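### 3.2 Closures and re-lettings

Restaurant turnover in Gosska was checked on foot, street by street, in July. A place counted as closed if the sign had changed, even when the phone number hadn't. Of 200 addresses on the Hostoneo list, 80 had a new name. Mostly cafes. Lunch trade only, no bar. 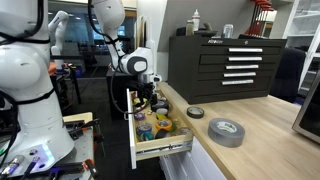

**Figure 7.** Robot arm with its gripper reaching down into an open drawer below a wooden countertop.

Chains took the corner sites, as Honkanen expected. Side streets went to owner-run kitchens, short menus, cash prefered.
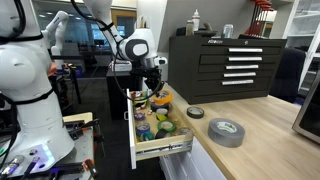

Rents on Fitzgerald stayed flat over the same period, so rent alone dosen't explain the closures there. Opening hours might. Not tested yet, see Section 4.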